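# Cleaning and re-oiling a curved wooden handrail on an open landing: order of work, drips, and how long before use?

**Asked by Keegan Trevaskis** · Category: Interiors > Stairs and landings

The building is a two-storey community hall in Uscombe. The upper floor is an open mezzanine with a continuous dark brown wooden handrail on dark metal balusters. The rail follows the edge of the landing, bends round a corner and carries on towards the stairs. I look after the upstairs rooms and have been given the job of getting the rail back into decent order before the autumn bookings start in September.

Current condition:

- The top surface is tacky in places, mainly on the bend, where people lean to look over.
- The underside has a dark, greasy build-up that comes off on a fingernail.
- There are dull patches on the straight section near the stair head.
- No splits that I can feel. The joints at each end of the bend are tight.

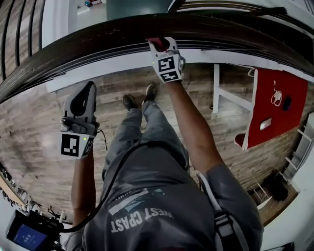

I don't know what the existing finish is. There is an old tin in the cleaning cupboard labelled Tawhiri, with the rest of the label gone, and it smells like a linseed product. A drop of water left on the bend for a few minutes went slightly cloudy at the edges and soaked in on one of the dull patches. On the straight it mostly beaded.

What I would like to know:

1. What to clean it with, given the unknown finish.
2. Whether the bend needs sanding, or only an abrasive pad.
3. How to stop oil running down the balusters and dripping on the floor below.
4. How long to keep people off it.

Total run is 1485 cm by tape, following the outside of the curve. I have a 700 ml tin of clear hardwax oil to hand and would prefer to use that if it is suitable.

---

## Answer 1 — Ratree Phromma (marked as accepted)

I maintain stair joinery for a living, mostly in schools and halls. Taking your points in order, with one extra at the start.

**Identify the finish first.** The water test tells you where the finish is worn. It does not tell you what it is. Put a little methylated spirit on a white cotton cloth and hold it against the underside for half a minute, somewhere out of sight.

| Result on cloth | Likely finish |
|---|---|
| Brown and sticky, surface softens | Shellac or a spirit-based polish |
| Slight colour, surface unchanged | Oil or wax |
| Clean cloth, surface unchanged | Varnish or lacquer |

If it is varnish or lacquer, stop there. Hardwax oil will sit on top of it, stay soft and make the tackiness worse.

**Cleaning.** The tackiness is usually skin grease mixed with polish. Use warm water with a small amount of washing-up liquid, on a cloth wrung out nearly dry. Work in short lengths and dry each one straight away. Rinse with a second cloth. Repeat until the cloth comes away without grey on it. The underside will take several passes. Follow with white spirit on a clean rag to lift wax, windows open, and leave overnight.

**Abrading.** On a curved rail I don't use a block or any powered sander. Both leave flats, which show badly once oil goes on, and the hand finds them even when the eye doesn't. A grey non-woven pad, folded into the palm, is enough for most of it. On the dull patches use 180 grit wrapped loosely round a piece of foam pipe insulation, then the grey pad. Follow the grain round the bend. If the bend is laminated or jointed, the grain direction may change from one piece to the next, so check before each stroke.

Vacuum with a brush head, then wipe with a barely damp cloth.

**Drips.** These come from loading the applicator. Put the oil on the cloth, never on the rail. Before you start, wrap the top few centimetres of each baluster in low-tack tape with a collar of folded kitchen paper. Lay a dust sheet on the lower floor directly under the rail and close off that strip while you work. Wipe the underside again after ten minutes, as oil creeps round and gathers there.
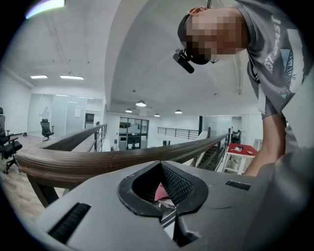
**Does the oil need to go on the underside of the rail as well as the top?**

It needs the same treatment all the way round. Fingers curl under a handrail, so the underside gets nearly as much grease and wear as the top. Oiling one face only also lets the timber take up moisture unevenly.

**Coats.** Two thin ones. Leave each for the time on the tin and buff off everything that has not soaked in. Your 700 ml tin is more than enough for that length. If a second coat still feels wet after buffing, too much went on.

**Keeping people off.** Most hardwax oils can be touched lightly the next day but stay soft for longer. I allow 6 days before a busy event. A stair rail is a safety item, so do the stair section separately and keep those stairs closed until it is dry to a firm grip. Put a notice at both ends.

Oily rags: lay them flat outdoors to dry, or put them in water in a lidded metal tin. Do not bundle them up in a bin. They can self-heat and catch fire.

---

## Answer 2 — Rangi Dunstan

Agree with most of that. I'd skip the white spirit unless there is actual wax. We did the landing at Prastimbridge with sugar soap only, diluted weaker than the packet says, and it took the oil fine. Wear gloves with sugar soap.

Check the brackets or fixings under the rail while you're down there. Ours had two loose screws that only showed up once the muck was off.

---

## Answer 3 — Alfie Wainwright

Just use furniture polish.

> **Comment, Ratree Phromma:** Please don't. Spray polish often contains silicone, which stops oil bonding, and it makes a handrail slippery.

> **Comment, Keegan Trevaskis:** Did the spirit test on the underside near the wall. Slight brown tint on the cloth, surface unchanged, so I'm treating it as oil. The first length washed up well. The bend is on its third wash and still giving grey. Will try the grey pad on the dull patches tomorrow morning.

> **Comment, Ratree Phromma:** Keep washing the bend until it stops. Padding over grease just pushes it into the grain.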